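Slide 1

Hi everybody. Quick hello, say where I'm calling in from, check the sound. August 25, 2020, and I still can't find the mute button, so bear with me.

I'm talking about pricing tonight. What you charge for handmade stuff, and why most of us charge too little. I did it for years. My first summer at the Sollau market I sold necklaces for 13 dollars and went home thrilled because the table was nearly bare. Then I did the math on the clasps alone. Ouch.

(Pause. Let people groan.)

Slide 2
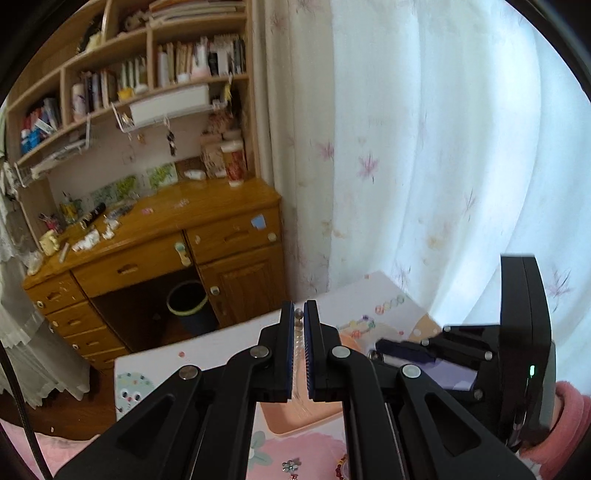
Clear piece with the silver ball, on the pastel mat

Start with hours. Get a kitchen timer, write down the minutes, and include the boring parts – untangling, packing, answering emails about shipping. I left out the emails for ages. When I put them in, my "one hour" earrings were closer to 2.

Then pick an hourly wage you'd be okay telling your sister. If you'd be embarrassed to say it out loud, go up.

Ask the chat: who pays themselves anything at all? Read out a few.

Slide 3

Materials. Chin-lung Su gave me the spreadsheet I still use, link goes out with the recording. Every order gets divided down to the single piece, postage included. Wire you ruined counts too! I ruin a lot of wire.

Fees next. Table rent at Hustura was 200 for the weekend last time I went, and I had to sell a good pile before I'd made a cent. Put that in the price before you go. Don't try to win it back on Sunday afternoon with a discount sign (I have done this, it's sad).

Slide 4
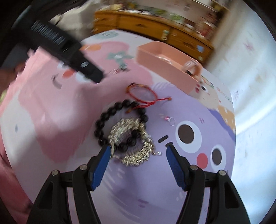 Majumder Makers Club – Jewelry & Small Crafts

Okay, raising prices on people who already know you. Scary part. I wrote a short note, put it on the table and left it there. No apology, just the new prices and the month they started. A couple of regulars grumbled and one bought two bracelets on the spot to beat the date.

If there's time, tell the Hustari wholesale story – the shop wanted half off and I said yes before I'd looked at my own numbers. Skip if we're past the half hour.

Questions. Remind them to unmute.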